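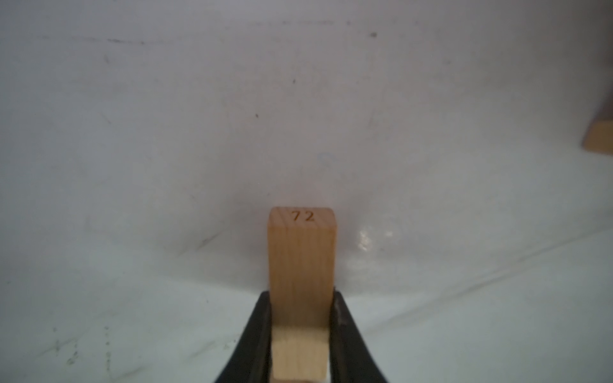
Calex Dating Profile Honesty Survey

README for version 2

What is in this release

Answers from adults who had used at least one dating site or app in the year before they took part. Each person filled in a profile form, then a private questionnaire on the same topics, so the two sets of answers can be compared. The survey was run in Nitthorpe and Gronbridge. We invited 3000 people and 2588 finished both parts.

Files

profiles.csv — one row per person, answers as they would appear on a public profile
private.csv — one row per person, answers given in private
attachment.csv — scores on a short adult attachment questionnaire
codebook.txt — every column name, with its allowed values

The first three files join on person_id. The ids were shuffled before release and do not follow the order in which people signed up.

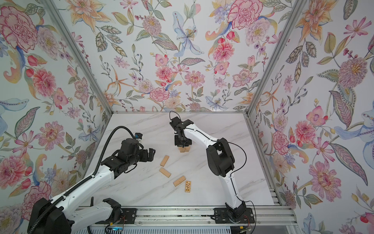
Photo: Calex / Lyons

Topics covered

Age, height, weight, job, income band, smoking, drinking, past marriages, children, and what kind of relationship the person wants. Income is in bands only. Height and weight were measured for people who came to the Gronbridge office and self-reported for everyone else. The column measured tells you which. Please don't pool the two groups without checking it first.

How "mismatch" is defined

A mismatch means the profile answer and the private answer differ by more than the margin listed in the codebook. It does not mean the person lied. People forget, round up, or leave an old weight in place for years. We left the word "lie" out of the column names for that reason.

Missing values

Blank means the question was skipped. The code -9 means the person chose "prefer not to say." In version 1 both were blank, and scripts written for that version will need a small change.

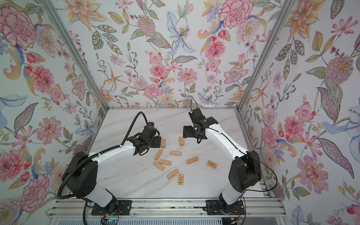
The attachment file is shorter than the other two. That questionnaire was added late, in February, and 203 people had already finished by then. They have no row in attachment.csv, so use a left join if you want to keep them.

Known problems

The past marriages question was worded differently on the phone version of the form. Affected rows have form = "m".
Older adults are underrepresented, and no weights are supplied.
Free-text answers were removed because too many of them named other people.

Use

Free for teaching and research. Do not try to identify anyone in the files. Cite as: Calex Dating Profile Honesty Survey, version 2, Lyons archive.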